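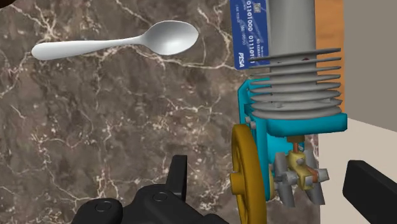 Notebook, April, 7:40 a.m.

Print this entry | E-mail to a colleague

Coffee first, then the backtest. I left the moving-average crossover running on the Pronwood price feed overnight and it came back with 781 trades, way more than I wanted! Most of them are junk from the sideways stretch, where the fast line keeps crossing the slow one and the script dutifully buys and sells its way into a hole (fees included, ouch).

Tài thinks the fast average is too fast. I had it at 3 candles, he wants 9, and I grumbled but tried it on the hourly chart and the equity curve did calm down a lot – still ends lower than just holding the coin, mind you.

Other thing: the Kelside export stamps its candles at the close and Pronwood stamps them at the open. So anything I compared last week was off by one candle. Redo all of it, sigh.
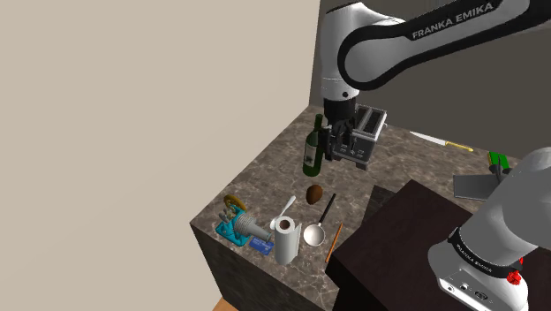
To do before lunch

- Shift the Kelside timestamps and rerun with 9 and 13
- Ask Mélanie if the fee table includes the spread (I bet it doesn't)
- Volume filter: skip any cross on a thin candle, threshold still a guess
- Stop using the Trundura chart for RSI, its smoothing is different from ours and I keep getting fooled by it

Paper money only until the rerun is in. None of this is a tip, it's me scribbling.

Filed under: Charts & Signals, Backtests

Comments (3)

Mélanie Zacharias: No spread in the fee table, sorry! I'll add a column this afternoon.

Tài Mạch: Try 9 with the volume filter off first, otherwise we can't tell which change did what.

Mélanie Zacharias: Agree with Tài. Also, the weekly candles have the same stamp problem, I just checked.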